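Sesberg Tenants Association — Minutes, December 12, 2025
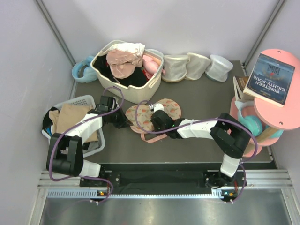 Laundry basket, headphones and storage bins on the table.

Meeting opened 6:35, Kha Đặng in the chair and also taking notes, so forgive gaps. Quorum ok.

Last minutes: accepted with one fix. The Perkum St. gate was listed as repaired. It is not repaired. Latch still sticks.

Heat. Long discussion. Third floor cold again, fourth floor too hot to sleep. Aguiar (boiler contractor) came out twice in the fall, bled the radiators, left a bill for $700. Landlord wants to pass part of it on to tenants. Members against. Letter to go out asking for the lease clause he is relying on. Kha to draft, others to read before it gets sent.
Reading from the north stairwell was 54 degrees at breakfast time. Please keep writing temps down with the time and apartment number — the ones without a time are no use to us.

Laundry room. Dryer 2 eats quarters. Sign-up sheet keeps going missing, new one to be taped inside the door. Request to move quiet hours from 10 to 9, voted down. Lint traps, again. Clean them.

Package shelf. Two boxes missing since last meeting. Idea of a locker raised, quote from Ketinine was for 48 doors and way more than we need. Ask if they do a smaller one. Tabled till January.

Bikes. Untagged bikes in the basement get moved to the back wall after the holidays. Tags in the lobby, take one. Someone asked about strollers, no decison.

Snow. Who does the side steps? Lease says landlord, he says the super, super says nobody told him. Goes in the same letter as the heat.

Dues. 55 apartments paid up, thank you. Envelope slot is the one on the left, the right one is the landlords.

Other business: hallway light out by 3C. Elevator inspection paper is expired, photo to be sent to the city. Short argument about dogs in the elevator, no motion.

To do: heat letter (Kha), smaller locker quote, laundry sheet, elevator photo.

Closed 7:50. Next meeting in January, same room, date to be posted by the mailboxes.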